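Cahier d'atelier, cellule Saisie manuelle
Entrée du 25 février 2025
Objet : préparation de la demande d'équipement, tranche de printemps
Diffusion : équipe atelier, service des achats

1. Périmètre

La présente entrée consigne l'état des besoins avant dépôt du dossier auprès du service des achats de Vorance. Elle remplace la liste provisoire portée sur la feuille volante agrafée en fin de cahier, qui ne doit plus être utilisée. Le dépôt est attendu en mars. Tout besoin non inscrit à cette date sera reporté à la tranche suivante, sauf pièce de sécurité.

La demande porte sur les pinces à main instrumentées, les harnais de tête, les sacs à châssis et le petit matériel. Le bras fixe n'en fait pas partie ; son financement relève d'une autre ligne et fera l'objet d'une note séparée.

2. Pinces à main

Besoin retenu : 4 paires complètes. La demande initiale en mentionnait 7. L'écart correspond aux paires de réserve, que l'on propose de remplacer par un stock de doigts et de patins. Les coques tiennent bien ; l'usure se concentre sur les embouts et les surfaces de contact.

Deux fournisseurs ont été consultés. Skomomard propose la paire assemblée, marqueurs posés, avec retour en usine pour toute réparation. Lambrakis livre en kit et fournit les fichiers de coque, ce qui permettrait de réimprimer sur place. Le délai Lambrakis n'est pas confirmé par écrit. À relancer.

Point à trancher : compatibilité des patins. Ceux de Skomomard sont collés, ceux de Lambrakis vissés. Un stock commun n'est pas envisageable en l'état. Préférence de l'atelier : vissé, sous réserve d'un essai sur objets lisses (canettes, flacons, gobelets).

3. Harnais de tête et câblage

Le poste le plus discuté. Les câbles qui descendent de la tête vers le dos gênent l'opérateur lorsqu'il se penche sur la table. Trois demandes ont été formulées à ce sujet depuis l'ouverture du cahier :
- gaine souple unique entre la tête et le sac ;
- connecteur à verrouillage côté sac ;
- longueur ajustable selon la taille de l'opérateur.

Trarik accepte de chiffrer la gaine et le connecteur. La longueur ajustable est refusée pour cette série. On maintient la demande à titre d'observation dans le dossier, sans montant.

4. Marqueurs et consommables

Marqueurs imprimés : commande par lot de 50. Prévoir une impression mate, le lot brillant ayant donné des pertes de détection sous l'éclairage du plafond. Les cubes restent imprimés à l'atelier, aucun achat à prévoir hors filament.

Consommables divers (sangles, adhésif, attaches de câble) : enveloppe forfaitaire plafonnée à 1 000 euros, à justifier par factures. Les sangles de main sont à imputer ici et non sur la ligne pinces. L'erreur a été commise sur le dossier précédent et a retardé le visa.

5. Mobilier et objets

Aucun achat de table. Les plateaux existants conviennent, clairs comme foncés, et le contraste entre les deux est utile. Les objets courants (vaisselle, contenants, bouteilles, sacs) continuent d'être fournis sur dotation interne. Un inventaire reste à établir ; il n'en existe pas à ce jour.

À vérifier avant dépôt : nombre de prises disponibles côté mur et cheminement des adaptateurs secteur, afin qu'aucun câble ne reste au sol dans les zones de passage.

6. Postes de travail en configuration actuelle

Pinces à main et équipements de tête en service autour des tables.

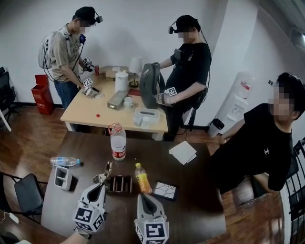
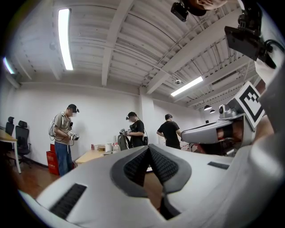 7. Suites à donner

- Relancer Lambrakis pour obtenir le délai écrit et le prix des doigts au détail.
- Demander à Skomomard la durée d'immobilisation moyenne en cas de retour en usine.
- Transmettre à Trarik le croquis de la gaine, version corrigée (page précédente, cotes à l'encre bleue).
- Séparer dans le tableau les lignes pinces et sangles.
- Essai des patins vissés : réserver une demi-journée, résultats à reporter dans ce cahier avant le dépôt.

Question ouverte : amortissement des sacs à châssis. Le service des achats les classe en petit matériel, la comptabilité en équipement. Tant que la réponse n'est pas parvenue, la ligne figure au dossier avec la mention « imputation à confirmer ».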